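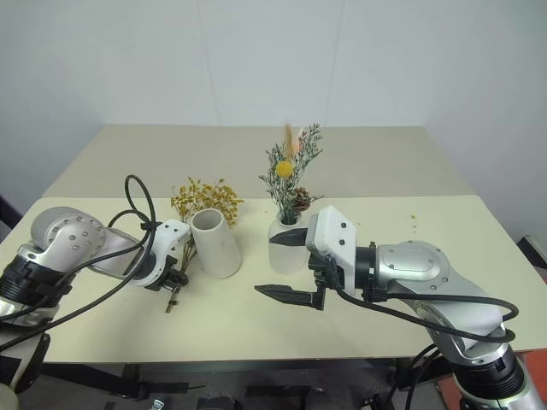
Session 2: dried flowers, two vases

Hello again! Tonight we start at 7.30 and I'd like everyone working with a single bunch, so please put the spare stems away. Before you arrange anything, hold the bunch beside the vase and look at the height. I like the flowers to stand one and a half times as tall as the vase (Kyu-ri Kwon prefers twice, and we've argued about it for years).

Trim a little at a time. Dried stems snap, so use the small snips from your Norard kit and keep the bits for filling gaps. 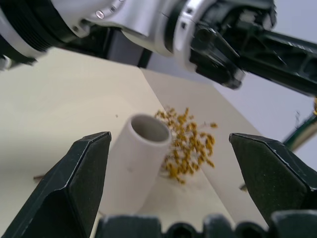 Reltwood, October

A plain off-white vase and small yellow blossoms get on very well, I think. Lay the bunch down next to the vase first and see which way it wants to fall. Any stem that sticks out on its own can stay, I'm fond of those! No water, please.

Homework: same vase, fewer stems. Bring it to Chih-ming Tang's table next time.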